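Wednesday, late

Spent the whole day on the equipment budget, by which I mean I spent the morning on the equipment budget and the afternoon on the question of what counts as equipment. A robot arm does. The table it's bolted to doesn't, that's furniture, and furniture is a different pot with a different form. The bolts are consumables. I did ask what would happen if I bought the arm, the table and the bolts as one item and called it a workstation, and was told that would be a capital project and would have to wait until May.

So, where we are. Two quotes in, a third promised. Mollberg want to sell us the whole thing: arms, base, head camera, training, a service plan with a name like a health spa package. Their man rang at ten past nine and used the word "journey" before I'd got my coat off. Saladmont's quote is a single page, no greeting, and cheaper by enough that I read it twice looking for the catch. The catch is on the back. Grippers are extra.

I rang them. "Who buys it without?" I said. There was a pause while he looked it up, and it seems that some people do.

The thing I keep failing to get across upstairs is that the price of the machine is the easy part. It's the rest of it. Spare fingers for the grippers, which wear out. Cables, always cables, always one size shorter than the distance you've got. Someone's hours to set it up and someone's hours to put it right after the first lot of hours. I've put down 54 hours for the first month and I already think it's a brave number. And then the household tasks want household things to do them with, so I'm to go shopping for cupboards and coat hooks on a form designed for microscopes.
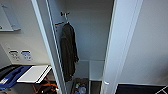
Haiyan Shi thinks I've got it the wrong way round. Her view, delivered over the top of her screen without stopping typing, is that we should buy the cupboards first and the robot last, seeing that cupboards hold their price and robots don't, and that a year of waiting would get us a better arm for the same money. I said that a year of waiting would get us no money at all, as it goes back in the pot if we don't spend it. She said in that case buy two of everything and stop asking her.

She's right about one bit, annoyingly. I'd priced the furniture as though any old white cupboard would do, and then sat down with the task list and saw what we're asking of it. Open the door. Find the hook. Hang up a dark jacket, which is a limp thing with no fixed shape and no wish to help. Put a bin with bottles in it on the floor of the cupboard and don't knock them over. Every one of those is a reason to want a wrist that bends a bit further than Saladmont's cheap one, and the wrist that bends further is, naturally, on page four of the Mollberg brochure with no price beside it.

I asked for the price. It's 1,398 on top, per arm. There are two arms. I wrote it down, drew a box round it and went to make tea.

Things I've crossed out so far: the second head camera, the nice trolley, the extended warranty (put back after lunch, crossed out again at four). Things I haven't crossed out but should: a label printer. I've hidden it under "sundries", where I'm fairly sure it'll be found.

The third quote is meant to come from the Sesorside lot, who'll hire us one by the month instead. I like the idea more than I did on Monday. You'd send it back if it was no good, and it would come out of running costs, which is a pot I get on with. But hire it for long enough and you've paid for it and still don't own so much as a thumb. I did the sum on the back of Saladmont's one page and the lines cross at 5 months if you leave out delivery. I left out delivery.

Must ask tomorrow whether the floor can take the heavy base. Must also ask whose job it is to know that. And find out if Haiyan was joking about two of everything, as I've half filled in the form that way.

Tea went cold. Label printer still in.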